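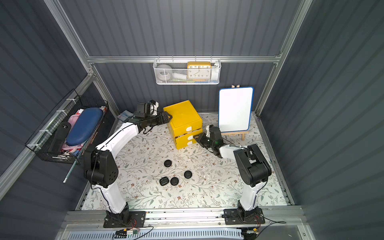

January 22, 2022

I spent most of this morning on the small drawers, the yellow plastic ones with the white handles. They had been on my list since August, when we moved my desk out of the bedroom and everything that used to live in it went into whatever was closest.

Three drawers sounds like plenty until you open them. The top one had pens, dead batteries, two tape measures and the charger for a phone I no longer own. The middle one was receipts. The bottom one would only open halfway, and when I finally worked a ruler in over the top I found a folded instruction booklet for the old Puvik heater standing on end. We gave that heater away two winters ago.

I tipped all of it out on the bed and sorted from there. I don't like sorting on the floor anymore, my knees complain. Trash went in a grocery bag, paper in a shoebox, and whatever was left had to earn a drawer.

The receipts took the longest. Most of them had faded to nothing. I kept the one from Warraich for the washing machine, $1,443, because the warranty still has a while to run, and I kept the one for the car tires. The rest I tore up. I also found a gift card for Plullero with 50 dollars on it, according to my own handwriting on the back. I will have to call and see if it still works.

So now the top drawer is pens, pencils, scissors and tape. The middle one is batteries and chargers, each charger wrapped with a rubber band and a slip of paper saying what it belongs to. The bottom one is for sewing things, which had been in a cookie tin in the hall closet, behind the vacuum. I sew maybe one button a month, but I would like to be able to find the needle when I do.

I wiped the unit down while it was empty. Dish soap and warm water is fine on this kind of plastic. Take the drawers right out and do the runners too, there was a surprising amount of pencil dust back there. I used an old toothbrush for the corners and the rim of the lid, then left it all on a towel while I had lunch.

The other thing I want to get going again is the little whiteboard, the one with the blue edge. It sits next to the drawers on its easel and for months I have walked past it without writing on it. My plan is to keep it to five lines at most. When I had a big one in the kitchen it filled up with things I was never going to do, and after a while I stopped reading it.

Junaid Tanoli left a comment on my last post asking if the floral mat was hard to keep clean, being so light. It hasn't been bad. The small leaves and flowers hide crumbs well enough that I have to remind myself to sweep. I don't know what it would do with coffee. I bought it from Trekesero and they don't seem to carry that pattern now, though they have a similar one with bigger flowers.

Next is the hall closet. Taking out the cookie tin meant moving the vacuum, and behind the vacuum there is a box with no label that neither of us remembers packing. I put it on the bench by the door and will open it tomorrow after breakfast.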